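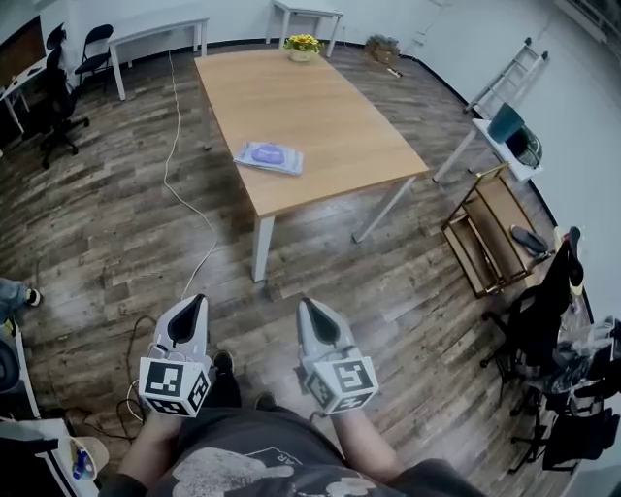
The two hand-held grippers with their marker cubes.

Bindden grippers: frequently asked questions

Last updated 8 Dec 2021

Bindden is a pair of hand-held grippers we are building in a shared workshop, along with the software that turns hand movements into something a small robot arm can copy. Most of these questions came in by email after we put the drawings up in September.

Are these robots?

No. They are held and moved by a person. The arm that will repeat the movements is a separate build called Onel, and it has its own page.

What are the black-and-white squares for?

They are fiducial markers. A camera finds the pattern, and the software works out where the cube is and which way it is turned. There are patterns on several faces of each cube so that at least one can usually be seen when you rotate your wrist.

Can I print the markers on ordinary paper?

Yes, if it is matte. Glossy paper catches the ceiling lights and the pattern drops out. Leave the white border on when you trim. Measure the printed square with calipers and put that number in the settings file, not the number from the drawing. Printers scale things by a per cent or two without telling you and every distance will be off by the same amount.

Does it matter which cube goes on which hand?

Yes. Each cube has its own set of patterns. If you swap them, the left and right recordings swap too. Marisol Chávez wrote a short script that fixes this afterwards, and it is in the tools folder.

Why do I need to wear a camera?

You don't have to. A camera at head height sees roughly what you see, so the cubes stay in view while you work. A fixed camera on a stand also works, but your body will block one hand sooner or later. Octavio Montoya uses a fixed one over his bench at home and is happy with it.

Can I use them sitting down?

Sitting on the floor is fine for checking the markers and the fit of the handles. For recording we stand at a table. Elbows need room, and in a chair with arms you will knock the cubes.

Is there a wireless version?

Not yet. Alcides Apaza tried a battery board and it made the handle too heavy at the back. Run your cables behind you and tape them down before anyone walks through. A long cable is better than a tight one, as any pull on the handle shows up in the recording.

How much data does a session make?

Our longest set so far has 3,563 short recordings in it, made by three people over several weeks. You don't need anything like that. We had usable results for a simple pick-and-place job at 3,000, and Consuelo Benavides is now testing with far fewer.

My tracking jumps. What should I check?

Check the measured marker size first, then the lighting, then the camera focus. Autofocus should be off. If only one side jumps, look for a lifted corner on a marker.

Do you sell kits?

No. The drawings are free to use at home or in a club workshop. If you want to sell something based on them, write to Orlando Tamayo first.

Can I come and try a pair?

Yes, by arrangement. Send a message through the contact form and say if you are left-handed. Wear closed shoes in the workshop.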